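Subject: Re: [hondora-users] Language-conditioned pushing: did the relabelling help?

On Sunday, someone on this list wrote:

> I read the short note on the Eltura run and I'm still not clear on two
> things. First, how much of the gain is from relabelling and how much is
> just from having more data? Second, does the policy really listen to the
> sentence, or does it push whatever is nearest to the tip? We tried
> something like this last year and ours did the second thing almost every
> time. It looked great in videos.

Good questions, and I'm glad you asked the second one so bluntly, as it kept us busy for most of June.

First things first. The Eltura set is 2380 episodes of plain tabletop pushing, all collected by teleoperation with no particular task in mind. The operators were told to keep moving things into new arrangements and not to tidy up between episodes. Afterwards we cut the recordings into short clips and asked people to write down what had happened in each one, in whatever words they liked. So the sentence comes after the motion. That is the whole of the relabelling trick, and I still find it lovely that it works as well as it does!

To your first point: we trained the same network on the same episodes twice, once with the free-form sentences and once with template ones ("push the A to the B"). Same clips, same number of steps. Out of 434 test instructions, the free-form model finished 172 more than the template one. The amount of data can't explain that, as it didn't change between the two. What I can't rule out is that the free-form labellers simply looked harder at the clips. Somebody should check that, and it may well be us.

Now for the nearest-block problem. Yes, we had it too, and badly. The early Anard checkpoints would go for whatever was close and then carry on quite happily, whatever you had typed. The test we settled on is very simple. Put the tip right over one block, then ask for a different one, ideally one that shares either its colour or its shape name, so the model can't get by on half the sentence.

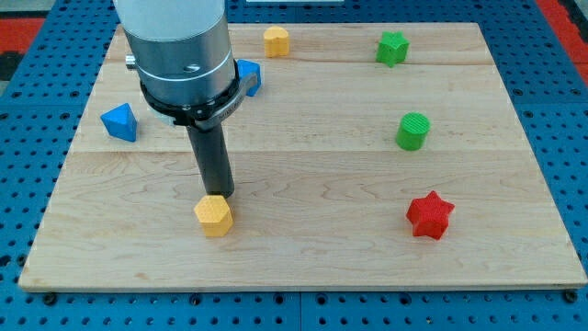
With the tip starting over the yellow hexagon, "push the yellow heart towards the green star" is a nasty one, and "move the red star left a bit" is nearly as bad, as there are two stars and only one of them is red. The old checkpoints shoved the hexagon. The current one lifts its attention (sorry, loose talk, but you know what I mean) and goes round it most of the time. We now run 100 of these mismatched starts on every checkpoint before we even look at the ordinary score, and I'd warmly recommend that to anyone doing this sort of work. It's cheap and it hurts.

What fixed it, as far as we can tell, was sampling. When cutting clips we used to begin each one just before contact, which meant the block being pushed was nearly always the closest one in the first step. The model learned that, and fair enough. We moved the cut points earlier by a random amount, so that clips now begin with the tip all over the board, and the habit mostly went away within one training run. No change to the network at all. I was delighted and slightly annoyed, having spent two weeks on the attention layers.

Things that still don't work well: corners of the board, anything involving "between", and long instructions with two steps in them. Turning a block on the spot is also poor -- a round tip doesn't give you much to turn with, and people rarely described a rotation in their sentences anyway.

The Shirazi branch has the new cutting script and the list of mismatched starts. The config file still has the old default for the clip offset, so change that before you train or you'll get the old behaviour back. If you have your recordings from last year, I'd love to know what happens when you recut them. Please post it here even if the answer is "nothing".

All the best from the Anard end of the corridor

--
hondora-users mailing list | Contact the list owner | Messages copyright their authors | Back to top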